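Holding the Line: How Printed Cloth Keeps, or Loses, Its Geometry

By Inger Thoroddsen

A straight black line is the least forgiving thing a textile mill can print. Florals hide a shift of a millimeter. Stripes hide it if they all shift together. A grid of solid color blocks with heavy black borders hides nothing, and a customer with no training at all will notice when the red has crept past its border on one side and left a sliver of bare ground on the other.

At Saltow, a contract printing mill that runs mostly furnishing fabric, the term for this is fit. Kolbrún Norðdahl has managed fit on the rotary line for most of her working life. Her department receives artwork, divides it into colors, prepares one screen per color, and decides how far each color will run under its neighbor. That overlap is called the trap. For a dark line over a light block, the trap can be generous, as the black will cover it. For two light colors that meet without a line between them, it has to be narrow, or a third color appears where they mix.

"People think the black line is a style choice," Norðdahl says. "For the printer it is a place to hide the trap. Make the line thinner and you have taken away my margin."

Screen order

On a rotary machine the cloth is glued lightly to an endless rubber blanket and carried under a row of cylindrical screens. Each screen turns at the speed of the blanket and pushes one color through its open mesh. Light colors usually go first and black goes last. The order matters because each wet layer changes how the next one lands. A large area of red puts a good deal of water into the cloth, and cotton swells as it takes up water. By the time the fabric reaches the final screen it may be slightly wider under the red than under the unprinted ground beside it.

Bent Hauksdóttir, who mixes print paste at Saltow, controls this mainly through thickener. A stiffer paste stays near the surface and keeps a clean edge, but it can leave a large block looking mottled. A looser paste levels well and bleeds. The shop tests each new design on a 50 meter run before the full order is released, and the test is repeated if the base cloth changes supplier.

Primary colors bring a further problem. Yellow shows contamination from any other paste, so its pump and hoses are cleaned separately. Blue tends to look darker wet than dry, and operators who adjust it by eye at the machine are usually wrong. The rule at Saltow is that no shade is corrected until a sample has been dried, steamed, washed and dried again.

The ground color is the other half of the design. Off-white is normally the natural or lightly bleached shade of the cloth itself, left unprinted. It cannot be corrected after the fact. If the bleaching varies from one batch to the next, two lengths with perfect printing will still fail to match when they are hung side by side. 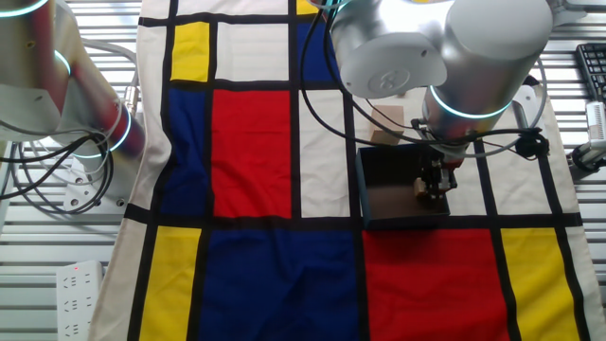
What happens after the printer

Fit can be perfect at the end of the printing line and poor by the time the cloth is sold. Finishing is where most geometric designs are damaged. The fabric is steamed, washed and then dried on a stenter, a long heated frame that grips both edges and pulls the cloth to its final width. If one edge runs ahead of the other, every crosswise line becomes a diagonal. If both edges run ahead of the middle, the lines bend into shallow curves. The first fault is called skew and the second is called bow.

Kenta Tsuji inspects finished goods for Skitari, a wholesaler that buys from several mills. He measures bow by laying a straightedge from selvage to selvage and reading the largest gap between it and a printed line. Skitari also asks for the same reading against a single weft yarn, pulled out of the cloth. The two numbers answer different questions. A printed line that is straight while the yarn is curved will look correct on the roll and then distort in the first wash, as the yarn tries to return to where it was woven.

"I would take the opposite fault every time," Tsuji says. "If the yarn is straight and the print is a little off, at least it will stay where it is."

Cutting to the repeat

The last stage belongs to the workroom. Gunhild Arnardóttir cuts curtains and table covers at Eyvindsson, and she cuts block designs by the printed line, checking against the grain as she goes. Where the two disagree by more than a few millimeters, she sends the piece back. Hems are planned so that the fold falls inside a black bar or well clear of one. A fold that lands on the edge of a bar will wander from black to color along its length, however carefully it is sewn.

Each panel also has to start at the same point in the repeat. With a small pattern this wastes little. With a large one, the offcut from each drop can be long enough to matter in the price, and Arnardóttir quotes for it separately. Her offcuts go into a bin sorted by design and are used for ties and cushion piping.

For care at home, her advice is a cool wash, a short spin and drying flat or over a wide rail. Creases should be pressed from the back with the iron moving along the length of the cloth. Pressing on the diagonal can pull a square out of shape, and a steam iron will set it that way until the next wash.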